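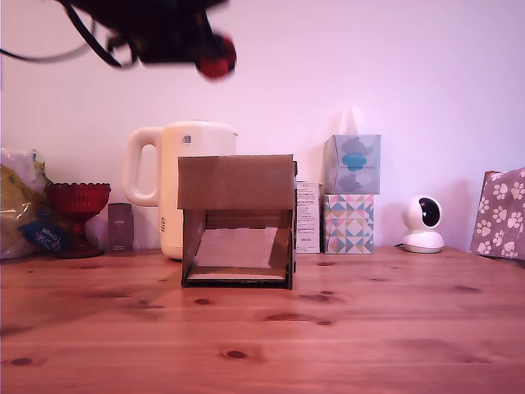 Marbridge without a car, is it realistic with two children?
Board: City trips and short breaks

merike_v
Posted 2021-03-04

Hello everybody. We are planning a trip to Marbridge in September, two adults and two children (six and nine years). We will stay in an apartment near the old harbor. My husband wants to rent a car for the full week. I think it is not necessary, because the city has trams and the ferry, and parking in the old part looks expensive and complicated. But we also want to visit the salt ponds and the beach at Orkitz, and there I don't understand the bus connections at all. The website of the bus company shows only a map without times.

Did somebody do this with children and without a car? I would be thankful for every advice.
Merike

edgars_kivi
No car. We were there for a week with our daughter and I did not miss it one time. The streets in the old harbor are very narrow, and the residents have the parking places with the yellow line. A visitor must leave the car in the garage behind the station and then take the tram anyway. So you pay for the car and for the tram.

For Orkitz you take bus 14 from the station. The times are printed on a paper at the stop, please take a photo of it when you arrive. The last bus back is early in the evening, so dinner at the beach is difficult.

onar
I must disagree a little with Edgars. For the city, yes, a car is only trouble. But bus 14 with small children was for us the worst part of the holiday. It was full when it came to our stop, and the driver did not let us enter with the stroller. We waited for the next one in the sun, and it was a long wait. With a car you are in Orkitz in twenty minutes.

My opinion: rent a car for one or two days in the middle of the week and not for seven. We used Cevico, their office is on the second floor of the ferry terminal. The price was correct and the deposit came back quickly.

edgars_kivi
At which stop did you wait? If you enter at the station, where the bus begins, there are always seats. At the harbor stop it is already full, this is true.

onar
At the harbor stop. It was two minutes from our hotel, so of course we went there. A tourist doesn't know that he must first travel in the wrong direction to get a seat.

eabha_c
I go every year to visit my sister, so I can add a few things.

The family day ticket is valid on the trams, on bus 14 and also on the small ferry, but not on the big ferry to the island. You buy it at the machine at the station. The machine at the harbor takes only coins, and many times it does not work.

The children will like the small ferry more than any museum! It crosses to the Juška side in a few minutes and goes back and forth all day. On the Juška side there is a playground and a bakery with good cheese pastry. Sit outside on the left when you go there, then you see the lighthouse.

For the salt ponds I agree with Ona. The bus stops at the main road and then you must walk 3 kilometers without any shade. With a child of six years I would not do it.

merike_v
Thank you all, this is very helpful. So maybe the plan is the day ticket for the city and a car for one day for the salt ponds. Ona, did you reserve the car from home, or did you go directly to the office? And do they have child seats?

onar
From home, one week before. Child seats they have, but you must write it in the reservation, in the office they had only one left. Check it before you sign, ours had a broken buckle and they exchanged it after a discussion.

triin_e
I read this with interest, we go also in September. One question about Cevico: on their page I see a fee of 50 euros if you bring the car back after the office is closed. Is it correct? Our ferry from the island arrives late.

onar
I don't know, we returned it in the afternoon. Better write to them and keep the answer.

edgars_kivi
I still say that for one day at the salt ponds a taxi is cheaper than a car with fuel, seats and such fees. We paid a fixed price at the taxi stand at the station, and the driver came back for us at the hour we agreed. You must fix the price before you sit in the car.

eabha_c
A taxi is fine if the driver comes back. My sister waited once at the ponds and he never came, and there the phone signal is weak. Take the number of the taxi company, and also enough water.

merike_v
My husband has read the thread and he now agrees with one day of car - he wants to stop in Orkitz on the way back, so a taxi is not so practical for us. I will reserve with two child seats and write it clearly. Triin, if you get the answer about the late fee, please post it here.

triin_e
I wrote to them this morning. I will post it when they answer.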